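Hilo sobre cómo se coordinan (o no) los movimientos sociales sin estructura formal. Notas de lectura del informe de Areti Panagiotou, con algunas objeciones.

1/ El punto de partida es conocido: grupos locales con causas distintas - vivienda, agua, deuda, transporte - que comparten calendario y repertorio de protesta pero no siglas.

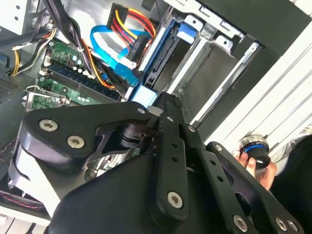 2/ Panagiotou revisa 584 convocatorias y clasifica cada una por tema, convocante y canal de difusión. El criterio de inclusión es estricto: texto público, lugar y hora.

3/ Primer resultado: la coincidencia temática predice poco. Dos asambleas de vivienda en la misma ciudad pueden no citarse nunca. Lo que predice el contacto es compartir local de reunión.

4/ Segundo resultado: casi 30 grupos aparecen como convocantes en más de un tema. Son los nodos puente. Sin ellos, la red se parte en componentes aislados.

5/ Aquí va mi primera objeción. Firmar una convocatoria no equivale a participar en ella. En Kerport firmaban todos por cortesía y a la reunión iban cuatro personas.

6/ Fotini Antoniadis propuso hace tiempo medir asistencia cruzada con actas. Es más lento y deja fuera a quien no levanta acta, pero el dato es mejor.

7/ Sobre la duración: la mediana de actividad de un grupo sin sede es de 20 semanas. Con sede, el informe no da mediana, solo un rango. Lo he pedido.

8/ Segunda objeción: el corte temporal termina en diciembre, justo cuando varias asambleas suspenden actividad. Parte de lo que se codifica como disolución puede ser pausa.

9/ El capítulo sobre Gulness es el más sólido. Reconstruye la fusión de dos coordinadoras a partir de correos y explica por qué fracasó el reglamento común: cada una contaba los votos de forma distinta (por persona o por grupo).

10/ Hường Hứa discute ese capítulo en una reseña breve. Sostiene que el reglamento fue el pretexto y que el desacuerdo era sobre el dinero de la caja de resistencia. Los correos citados admiten ambas lecturas.

11/ El anexo metodológico está en la página 30. Conviene leerlo antes que las conclusiones. La tabla de codificación tiene dos categorías solapadas, "apoyo" y "adhesión".

12/ Si alguien tiene las actas de Gulness posteriores a la fusión, me interesan. Mensajes abiertos.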